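Robots at Work: Open Day at Hopkin

In May our class visited the Hopkin workshop. Children from 9 years can come.

A robot can learn to work with computer parts. It has a gripper, and this is like a hand with hard fingers. The robot must move slowly and hold each part gently. We watched for 10 minutes and kept behind the yellow line.

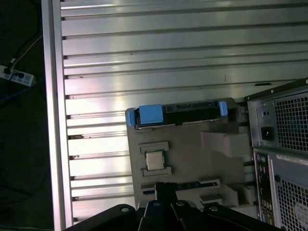 The gripper over a gray practice board, with a computer case on the right.

Can you find the square CPU?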